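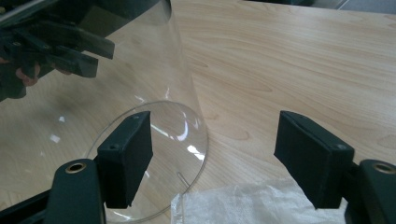
*Fig. 5 – Pale wooden tabletop, with a clear cylinder lying at left.*

## 5. Oiling the top

Right, you've got the legs on and the thing is standing up by itself, so give yourself a cuppa and a breather before this bit. I've oiled more of these Radwood tops than I care to admit and I still rush the first coat if I'm hungry.

The kit comes with a 700 mL tin of Okside hardwax oil. That's plenty for two coats on the top and one on the underside, with a bit left over for touch-ups. Please do the underside! A top that's sealed on one face only will cup on you over summer, and then you'll be emailing me in February.

1. Clear the top and vacuum it, edges included. A damp cloth raises the grain, so stick to the brush attachment.
2. Sand along the grain with the finer of the two papers in the bag. Light pressure, long strokes. Keep off the corners or you'll round them over.
3. Vacuum again. (Yes, again.)
4. Stir the tin for a good couple of minutes with a flat stick. Don't shake it – you'll get bubbles and they dry in.
5. Pour out a puddle the size of a biscuit and spread it with the white pad until it stops moving easily, then pour the next one.
6. Wait 8 minutes, then wipe off everything that hasn't soaked in. It should feel almost dry under your hand. If it's tacky, keep wiping.
7. Leave it overnight with a window open and do the second coat the same way, using about half as much oil.

**Caution:** oily rags can catch fire by themselves if you leave them scrunched up. Lay them flat outside on the concrete until they're stiff, or drown them in a bucket of water before they go in the bin. I mean it about this one. Lucía Esteban lost the end of a very nice shed.

**Note:** if your tin has batch number 1426 on the lid, it's the slower-drying mix. Nothing wrong with it, just give it two nights between coats.

### Colour

Oil warms everything up a shade. If you want to keep the timber pale, swap the first coat for the Gikari white-tint oil, which Brayan Henao put me onto and which I now use on my own kitchen table. Try it underneath first. I wouldn't mix it with the Yupanqui wax from the old kits, they go streaky together and you'll be back at step 2.

### Before you use it

Go gently for the first week. Cups and plates are fine after a day, but leave tablecloths and rubber mats off until it's fully cured, and mop up spills straight away. Curing can take up to 8 days in a cold garage.

Next up is fitting the drawer, for which you'll want the short screws.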